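Caring for a wooden table you use every single day
Updated July 2, 2025

I love a wooden table. I eat at mine, pay bills at it, roll out pie dough on it, and after 11 years it looks better than the day it came home from the secondhand place in Stirnthorpe. Most of that comes down to a few small habits, so let me share them!

Everyday wiping
Use a soft cotton cloth, barely damp, and go with the grain. Old T-shirts are wonderful for this (cut off the seams first, they can scratch). Follow with a dry cloth right away. Skip the spray cleaners with ammonia, and skip anything with a green scrubby side.

If you want a cleaner, put 4 drops of mild dish soap in a bowl of warm water. It doesn't sound like much but it cuts grease beautifully.

White rings
Don't panic. A fresh white ring is usually moisture caught in the finish, and you can often coax it out. Lay a clean dish towel over the spot and pass a warm, dry iron over it for a few seconds at a time, no steam. Lift and look after each pass. Dark rings are a different animal and generally mean sanding.

Keep the small stuff in a basket
Bottles and jars leave drips, and drips leave marks. I'm a huge fan of the plastic lattice basket: everything lifts off in one go when it's time to wipe, and crumbs fall straight through the holes. Rinse it in the sink whenever it gets sticky.
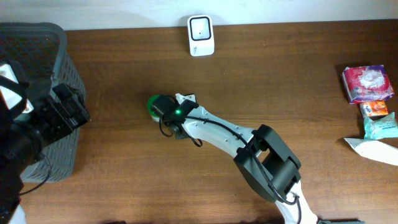
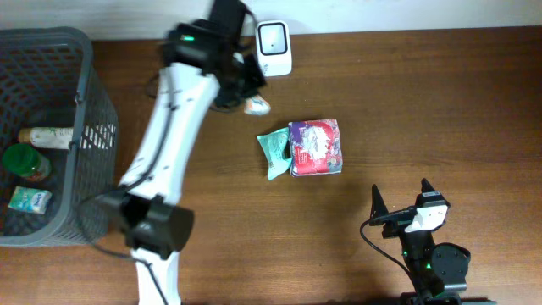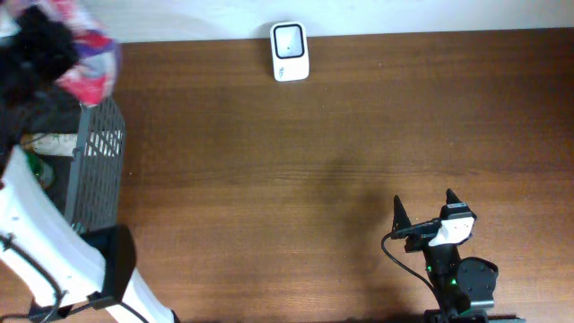

Dark gray basket at the left side of a wooden table.

Stick felt pads under anything hard-bottomed that lives on the table, and swap them out when they get gritty. Mine last through about one winter, then every February I peel them all off and start over.

Waxing
Twice a year is plenty. I use paste wax on an oiled finish, a thin coat, thinner than you think, left 8 minutes and then buffed like crazy. The shine that comes up is so satisfying. If it feels tacky the next morning you used too much, so buff again with a clean cloth.

Got a polyurethane top? Leave the wax in the cupboard and just keep it clean.

Sun
Move the centerpiece now and then or you'll have a lovely dark circle where it sat. Same goes for placemats.

Next up: getting candle wax out of a tablecloth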